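Newsletter > Operations > Equipment planning

Shelf robot budget: what we are asking for next year

The plan for the Beddoe stationery aisle went to the Groltness office on 27th September. It covers two machines for restocking and straightening notebook stacks, with delivery penciled in for July.
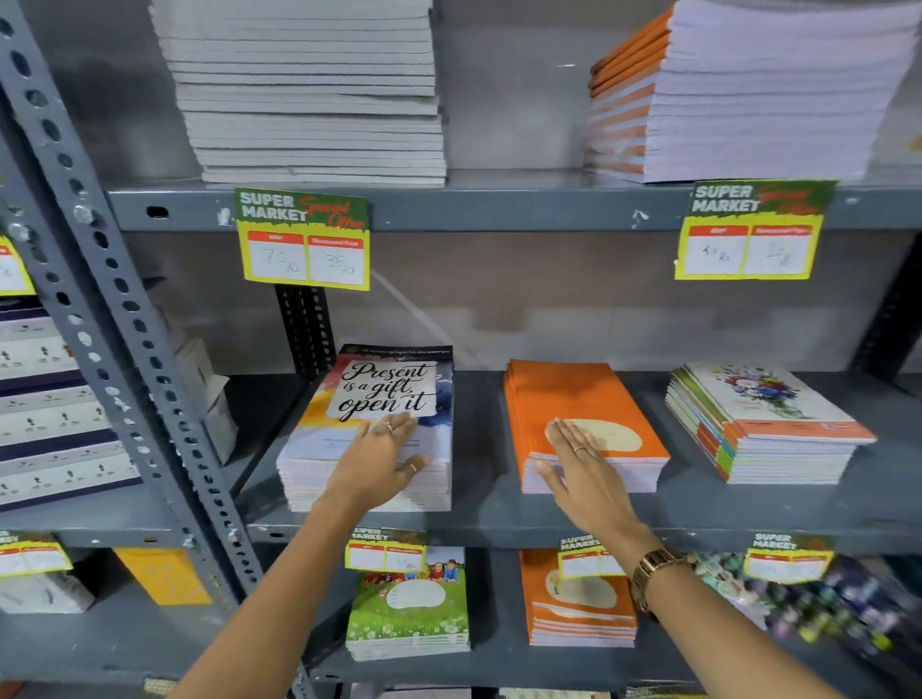

Emrys Pritchard wrote back that the quote leaves out the thing that costs the most, the hours spent teaching the arms to handle soft covers, and that he would sooner see one machine bought and properly trained than a pair standing idle at the end of the aisle. Elis Nicholas has since added a line for training hours and moved the second machine to a separate request.

Notebooks are harder to budget for than boxes. Stacks lean, covers slide over each other, and tall piles on an upper shelf need a longer reach than the base model from Surnar offers. The longer arm is an extra on the quote. So is the softer grip pad, and pads wear out, so replacements have been put under running costs.

The Emon arm is cheaper to buy but has to be bolted to a rail, and our steel shelving would need new brackets along the whole run. We have asked for a price on the brackets before comparing the two.

Price cards are still an open point. They hang from the shelf beams just over the stacks below, and an arm coming in from the front has to clear them. Moving the cards costs very little, but it has to be done before the supplier measures up.

The request now sets aside 70 hours for training on the first machine. Stores that want to comment should send their notes to Elis.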